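July, 16:40. Bimanual handoff, wrist view only

Reran the Kitcombe set with the overhead stream dropped from the policy input. Both arms see through their wrist cameras and nothing else. Harkell weights, same action chunk length as before, 145 demos in the training split. The question is whether the two grippers can agree on a shared grasp of a shiny part without a fixed view.

Result: 226 attempts, 25 failures. Most failures are early release by the lower arm, before the upper fingers have closed.
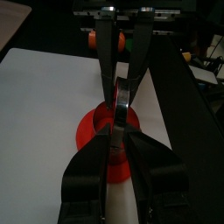 Timing of the release is still the weak point. The Iyer criterion (wait for force on both sides, then open) fires too soon when the part is held edge-on, and glare on polished metal makes the visual check unreliable. Raised the hold from 1 step to 2 — fewer drops, slightly slower cycle. Not logged separately, so no clean number yet.

To do: split failures by part orientation. Repeat with the lamps up. Ask Erkton for the force traces in raw form; the filtered ones lag.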